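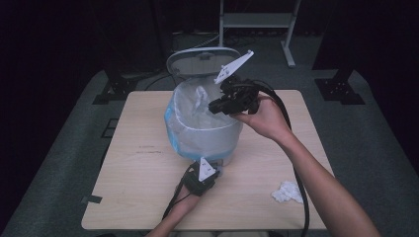 Home Tickets Downloads Manual Forum Log in

Ticket 886: Grakum stops partway through a long playback, then hum on the left side
Status: Closed
Last updated: July, 4:15 pm

Opened by Kusum Thakur

Hello, and thank you in advance for reading all of this, because I know I tend to go on. I'm using Grakum to play a tape-style piece I've been putting together for the listening evening at Parkside. The sounds are all field recordings: freight yards, a creek under ice, my aunt's sewing machine, a great many doors. The library holds 2230 clips and the piece pulls from nearly all of them over the course of an hour.

Everything plays beautifully until roughly two thirds of the way in. Then the clips start arriving late, first by a hair and then by enough that the doors are closing on top of the trains, and finally the playhead keeps moving but no sound comes out at all. If I stop and start again from the same spot, it plays fine for a good while. That made me think the files themselves are okay.

The second thing may not be related. Once the sound drops out I can hear a low hum on the left. It may have been there all along under the music.

Setup: laptop, Bensaid audio interface, Drelten powered speakers, Grakum with the streaming option on. Buffer is at whatever it came with. I've restarted, reinstalled, and tried another pair of headphones.

Reply from Eliécer Arboleda, Grakum support

Hi Kusum, what a lovely project, and please don't worry about the length. I'd much rather have the sewing machine in the ticket than be left guessing.

Let's take the dropout first. When streaming is on, Grakum keeps the start of each clip in memory and reads the rest from disk as it's needed. It should let go of a clip once it has finished. Could you open the Memory panel (under View), play the piece from the top, and write down the "held clips" number every ten minutes or so? Also please tell me whether any of your clips have a reversed copy. I have a suspicion.

For the hum, pull the laptop's power supply out of the wall while it's humming and see if anything changes.

Reply from Kusum Thakur

I made a pot of tea and sat with the panel open. The held clips number climbs and never comes back down. It was already past a thousand when the sound began to lag. And yes, there are lots of reversed copies! I love a reversed door – it sounds like someone taking a breath.

Unplugging the laptop did nothing to the hum. I also swapped the left and right cables at the interface, and the hum stayed with the left speaker. I hope that was a sensible thing to try.

Reply from Eliécer Arboleda, Grakum support

Very sensible, and it saved us a round of messages. Before you do any more swapping, turn the speakers down, as a loose plug can give you quite a pop.

On the memory side, you've found a real bug. A clip played in reverse is never marked as finished, so Grakum hangs on to it. I was able to repeat it here with a little set of reversed bells. I've passed it along to be fixed, and until then there are two ways around it:

1. Select the reversed clips, choose Render in Place, and let Grakum write them out as ordinary forward files. They'll sound the same and will be released properly.
2. Or split the piece into shorter sections and turn on "clear on section change" in Preferences. You may hear a tiny gap at each join.

I'd go with the first one for a concert. Save a copy of the project before you render.

As for the hum, a steady low tone like that is often 60 Hz coming in from the power line. Try the left speaker with its audio cable taken out altogether, and then try it on a different outlet.

Reply from Kusum Thakur

With no audio cable in it the left speaker still hummed. I moved it over to the power strip the right one is on, and the hum went away. The outlet it had been on is shared with an old dimmer for the hallway light, so I'm leaving that one alone from now on.

I rendered all the reversed clips last night, which took longer than supper. The held clips number now goes up and down the way you described, and I've played the whole piece through 2 times with nothing late. The breathing doors are all there.

Reply from Eliécer Arboleda, Grakum support

I'm so glad. I'll close this one, but the bug stays open on our side and you'll get an email when the fix is out. Your rendered files will keep working after the update, so there's no need to go back and undo anything. Have a wonderful evening at Parkside!

Related tickets
Render in Place adds silence at the end of a clip
Changing the streaming buffer size
Clicks when looping very short samples
Moving a clip library to an external drive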